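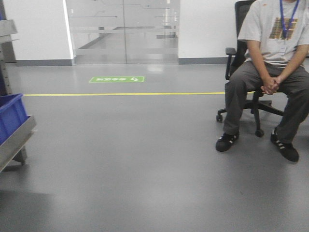
On the floor at our Prestov site: gray epoxy, black mesh chair.

About Flelden Tote Services

Flelden Tote Services sorts, repacks and returns small goods for shops and makers that don't have the room or the time to do it themselves. Customers send us mixed stock, and we send it back in order, in bins, with a list of what is in each one.

We started in one rented unit in Drusurau with a borrowed pallet jack and two work tables. The first customer was a button and zipper wholesaler with a back room that had been filling up for years. The job took most of a winter. A good part of the way we work now was settled during that job, including the label format, which has hardly changed.

In January of the following year we moved to the building in Prestov. The old unit had a concrete floor that gave off dust whenever a pallet went over it. Before we brought anything into the new place we had the floor coated, and we put in better lights.

What we do

Most of our work falls under one of these headings:

Returns sorting. Cartons of customer returns are opened, checked against the order list and split by condition.
Kitting. Parts from several suppliers are put together in sets.
Bin exchange. We deliver clean bins to your stockroom and take away the used ones.
Stock counts. We count at our site or at yours, evenings included.

We don't handle food, medicine or anything that has to be kept cold. We also don't take single cartons from private households.

How a job runs

A new job begins with a phone call and a sample carton. We work through the sample, note how long it takes and quote a price per carton from that. The quote stands for 80 cartons. After that we look at it again with you, and it can go down as well as up.

When your goods arrive they get a job number at the dock door and stay under that number until they leave. One job is on a table at a time. The table is cleared between jobs, and the bin for the next one is put out before any carton is opened.
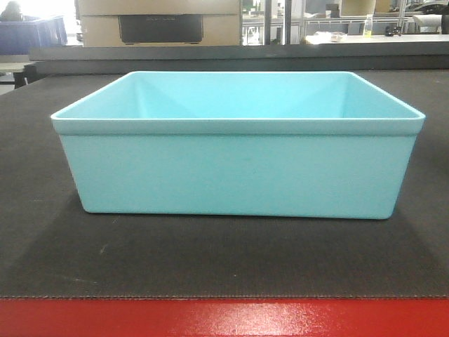 We keep to one style of bin for table work. It is wide and fairly shallow, so small pieces don't end up buried, and the rim gives you something to hold when you lift it. Deep bins hold more but they slow people down, and we use them only for soft goods such as scarves and bedding.

The mats are a consumable. They keep small parts from skidding off the table and they soften the noise, which matters in a room full of people emptying cartons. They get scuffed with use. We turn them over once and then replace them.

As of November 6, 2021, we own 1582 bins in three sizes. Many of them are out with customers on any given day. Each size stacks with its own kind only, so please don't mix sizes when you load a return pallet.

Cleaning and repair

Bins that come back to us are emptied, wiped out and looked over under a lamp. Surface scratches are fine. A bin is pulled if it has a crack, a split rim or a floor that no longer lies flat, and it goes to a plastics recycler in Hallgrímsson, across the river from us. Old labels come off with warm water and a plastic scraper. If you put your own labels on our bins, please use the removable kind.

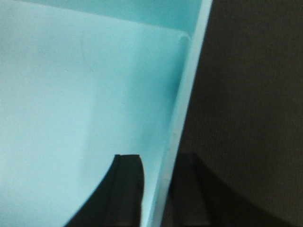 Inside of a blue bin, with a faint curved mark on the floor.

Working here

There are 14 of us. New people start on kitting, move to returns after six weeks and choose where they would like to stay once they have done both. Shifts begin at 6 in the morning for the dock and two hours later for the tables. There are chairs for anyone who prefers to sit between jobs or while doing paperwork. Sneakers are fine at the tables. Safety shoes are required at the dock, and we pay for one pair a year.

Open positions are posted on the jobs page. You don't need experience in a warehouse, but you should be comfortable with small parts and with reading a packing list.

Visiting

Customers may come and see their goods at any time during working hours. Call the day before so that we can have the right pallet down from the racks. Parking is on the Flelden side of the building, next to the dock. Ring at the second door, as the first one is an emergency exit and stays shut.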